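Notebook, hate-speech statute corpus, Ferkotier group
Oct 18, 2026
Entry by D. Godoy, annotations to be checked by Edileuza Mendonça

Picked up the coding of court records where it stopped in July. The task is still the same: read each charging document and judgment in the set, decide whether the defendant was a religious preacher acting in that role, and record which words the prosecutor relied on. The set holds 973 records after duplicates were removed. Two exports from Ondis had the same case under different docket numbers, one for the charge and one for the appeal, and the merge script treated them as separate defendants. Fixed by matching on date of speech plus venue. Docket numbers are kept in their own column now and are no longer used as the key.

Codebook change. The field "speech type" had three values: sermon, lecture, other. Edileuza's objection from the last review stands. A lesson given in a prayer hall after the service was coded sermon by me and lecture by her, and under some of the statutes the distinction decides which section applies. Replaced with two fields:

setting (place of worship, school, rented hall, online only, unknown)
occasion (scheduled service, class, public meeting, private gathering, unknown)

The old field stays in the file as read-only. Do not delete it until the agreement figures have been rerun on the new ones.

Double coding on the test batch of 200 records. Agreement on setting is good. Agreement on occasion is poor, nearly all of it in the records where the judgment cites a video and gives no account of the event itself. I had been inferring a scheduled service from the hour of the recording. Edileuza coded these unknown. Her rule is the better one and I have recoded mine to match. Rule for the codebook: if the court does not state the occasion, it is unknown, whatever the upload title says.

Quotation problem. Many of the charged passages are part scripture, part commentary, with no break between them in the transcript. The indictments differ on how they handle it. Some charge the whole passage. Some charge only the commentary and refer to the scripture as context. For each record I am marking start and end positions of the quoted text, of the speaker's own words, and of the part charged. Where the translation used in court was disputed, both versions go in, with the one the court accepted listed first. Pladitz handles nested spans badly and drops the inner one on export. Workaround is to save the charged span on a separate layer and join afterward.
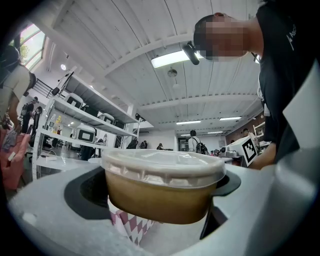 Does quoting a text count as approving of it in these records?
The courts in the set mostly look at what the speaker added before and after the quotation, and the coding follows that by keeping quoted words and commentary in separate spans.

Intent. Edileuza wants a field for it. I am against a single field. The judgments use at least three different standards (purpose, knowledge, and awareness of a risk), and a yes or no would flatten them. Proposal: record the standard the court names, in the court's wording, and leave the finding in a second field. Where the court names no standard, leave both blank. Tried it on the Holanda subset and it took longer per record than I wanted, mainly from hunting for the relevant paragraph. The lower court judgments put it anywhere. Appeals tend to have it under its own heading.

Outcome field. "Dismissed" has been covering both withdrawn by the prosecutor and thrown out by the court. Split. The earlier records need to be opened again by hand, as the export only carries the one word. I have done the first folder. Second folder not started.

Redaction. Names of defendants are removed from the working copy and replaced with a record code. Names of congregations were left in by mistake in the notes column. Cleared the column in the shared file and kept the original on the locked drive. Anyone with a local copy from before today should replace it.

Translation check. Found 2 records where the English summary says "called for" and the original judgment has a weaker verb, closer to "spoke in favor of." The summary wording had been carried into the charge-type field, so both records were sitting under incitement when the section cited was approval. Corrected both. This error would not show up in the agreement test, as Edileuza and I were both reading the summary. From now on charge type is coded from the section number only.

Open items:
Rerun agreement on setting and occasion after the recode.
Second folder, outcome split.
Ask Ondis whether the appeal flag can be included in the next export.
Edileuza to decide on intent, one field or two.
Span join script fails when the charged part runs past the end of the transcript page. Test records are in the folder marked joins. Failing line logged, cause not found yet.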